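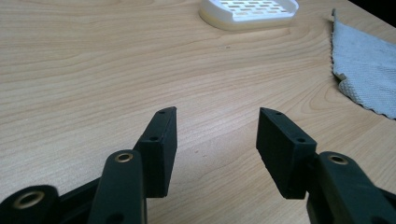

Bench notes, April, second evening on the hand gripper

Started 18.40. Rig back together after the bushing swap. All the link arms on both sides now run on the brass-coloured bushings from the Hlongwane bag. The old printed holes had gone oval and the fingers were closing out of step, left one first.

Pressing them in: arm flat on the drill press table, bushing started by hand, then the quill brought down slowly with the motor off. Two went in crooked and had to come out again. Reamed those arms by hand a touch more and they seated. One spare arm split at the rounded end. It was from the first print batch with too few walls, so binned the rest of that batch as well.

Play at the fingertips is much better. Before, I could rock the left pad sideways with one finger. Now there is a bit of movement if I push hard, and I think that is the frame flexing and not the joints. Leave it for now.

Pads are the Vedetti shape, version with the angled top. Matte black, same spool as the arms. The small holes in the pads are for fixing the rubber facing, which I have not cut yet. Bare plastic for tonight's trials.

Calibration. Encoder reads 26 fully closed and 949 fully open. Repeated after ten minutes of opening and closing and got the same closed figure. Open figure wandered by a count or two, not worth chasing. Wrote both into the Urnero config and saved the old file next to it with "_prebush" on the end. If the fingers come apart again for any reason, redo both ends before recording anything.

Trigger spring is still too stiff. After a long run the hand gets tired and I start letting go early, and it shows in the logs as a slow creep open. Naledi Adams has a box of lighter springs at home and will bring a few. She also wants the trigger moved down the handle for smaller hands. Agreed, but that means reprinting the handle, 41 per cent of the filament left on the spool, so do the spring first.

Trials at the table, household things. Plan is pick up the soap dish, set it down, then pull the cloth flat. Notes for whoever does the next lot:

Soap dish. Take it by the short sides. The slots catch a pad corner if you come in from above at a slant.

Cloth. Pinch a fold, not the edge. Frayed edge slides out between bare pads. Try again once the rubber is on.

Wipe the table between runs. Overhead light puts a shine in the middle of it and smears make that worse. Could turn off the lamp nearest the sink and see if the tracking holds.

Tracking dropped out twice when I brought the rig in low and fast. Slower approach was fine. Log is at 1,235 frames for the longest clean run, kept that one, deleted the short starts.

Screws on the Prata mount had worked loose again. Threadlock on all of them this time, the blue one. Leave overnight before use please.

To do:
Rubber facing, cut and fit both pads
Lighter spring when Naledi brings them
Print two spare link arms, more walls
Check closed reading again after the rubber goes on, it will change
Order bushings, bag nearly empty

Stopped 21.15. Rig is on the shelf above the vice, battery out and on charge.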